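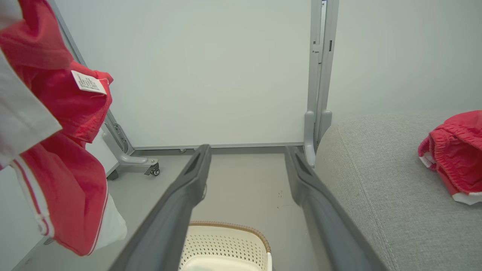

Why does our arm do fine with dish towels and then go to pieces over a T-shirt, Madalena Teixeira wrote under my last post, and should the students be fixing the code or the laundry? Fix the laundry first! I help out with the after-school robotics club at Brandmont, and our project this year is putting clothes in a basket, so I've spent more time thinking about the wash than I ever did at home.

40 shares | 11 comments

Start with how you set things down. A shirt that's been folded flat is miserable for a two-finger gripper, there's nothing sticking up to grab. Drop it from about knee height and let it land in a heap. Our students hated this at first (they'd been smoothing everything out so it looked nice for practice) and we lost most of an afternoon to it.

Next, empty the pockets and close the zippers. Same rule as at home. Gonçalo Salgado found a house key in the third load and now he checks every pair of pants twice, which is fine by me.

Pick a basket with a firm rim and don't move it once you've started. We put tape on the floor at the corners of our practice spot - painter's tape, it peels up clean - and the students reset to the tape every time. Before that we had four kids with four ideas of where the basket goes.

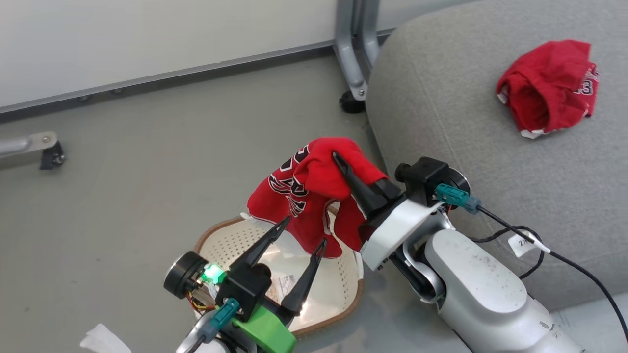 Keep a log, too. Ours is a spiral notebook with a line for each try: what the item was, which arm took it, where it ended up. Graça Carrilho writes "dropped" or "in" and nothing else, and her pages are the only ones I can read. We're aiming for 100 tries before the Goltmont meet in April, and we're at 18, so yes, I bring snacks.

If you only have a short session, stick to one kind of cloth. Mixing thin socks with bath towels means changing the grip every few minutes and the students end up arguing about numbers.

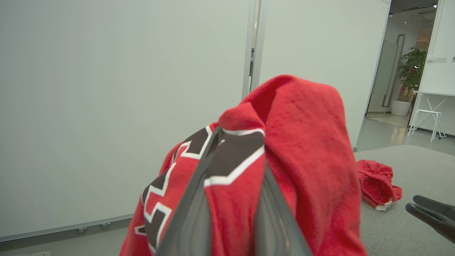 Thick stuff is where I'd start beginners. It bunches up by itself and it stays bunched, so the fingers have something to close on. A red fleece is good for this, all those big soft folds, and one with a bold print on it gives the kids something else to think about, too - the lettering creases up so much in a pinch that you can't count on it to tell you which side is the front. Kha Quan has them work from the shape of the pile instead. Save the slippery things for week five or six, and wash everything without fabric softener in the meantime. I'll put up our sock notes once Graça is done with them.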